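Speaker notes – "Counting the stockroom without closing the shop"
Talk for the small shopkeepers' evening, Triltgate hall

Slide 1. Say good evening, thank Chun-hung Lui for the invitation. Ask who has done a full stock count this year. Wait for the hands, do not hurry.

Slide 2. Our shop, Chou, sells paper, pens and craft materials. In January we had 2737 lines in the book. Every year we closed for two days and counted everything, and every year the last shelves were counted badly, when people were tired.

Slide 3. What we changed. Now we count one small area each morning before opening, 30 minutes and then stop, even if the shelf is not finished. Ka-ming Hsueh made the plan of areas. Show the plan, speak slowly, the letters are small. 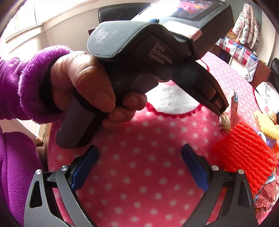
Slide 4. The difficult part is the differences. When the shelf and the book do not agree, we do not correct the book on the same day. A second person counts again next morning. Tell the story of the glue sticks – a box of 10 was entered as one piece, and we ordered too many for half a year. (Pause, people usually laugh.)

Slide 5. Mistakes we made:
Starting with the easy shelves.
Forgetting the returns under the stairs.
Counting while a delivery was being unpacked. Please never do this.

Slide 6. Questions. If somebody asks about the cost, say it is mostly wages, and the sheet is with Kam-wah Tang at the side table. If they ask about food shops, I have no experience with dates and freshness, so pass to Tien-fu Hsieh.

Leave slide 3 on the screen during the tea.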